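The Kovau Room

The petition was at 324 names by Friday lunch. She needed a fifth of campus, 1,689 students enrolled, and she did the math on a napkin and then did it again. Fourteen short. No. Wait. Yes, fourteen.

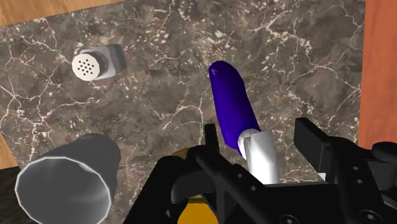
Fourteen is nothing, go stand outside Bhatia Hall when the chem lab lets out, the text from Kakby House read. They sign anything after lab.

So she went. Clipboard, two pens, one dead. Wind coming straight up the hill.

The petition said the Kovau Room should stay open past 6. That was all it said. A reading room for the women's groups, one couch, a kettle, nineteen chairs that didnt match. The college wanted it for the Cleker Fund people, who had given money and liked the windows. The email had gone out at midnight. "Repurposing." She'd read it in bed with her coat on.

Doors opened. Goggles on foreheads, everybody starving.

Two minutes? Just a signature. Name and class year.

"Is this the climate thing?"

No. The room. The women's groups.

"I'm not in one."

You don't have to be in one.

A signature. Another. A girl in rain boots signed and then read it, in that order, and asked if she could bring her sister's lecture flyers by sometime. Sure. Tuesday? No, bring them now, bring them tonight, who knew about Tuesday.

Eight. Nine. A guy with a cello signed on the cello.

Then the crowd was gone, all at once, down toward the dining hall, and she had twelve. Twelve! She shook the clipboard like more might fall out.

The door banged again. The professor, the one who had given her a C minus and written "hurried" in the margin. Faculty didn't count. And behind the professor, two freshmen carrying a box of broken glassware between them, walking teh way you walk with broken glass.

"Excuse me," she said, already running. "Hi. Can you put that down for a second?"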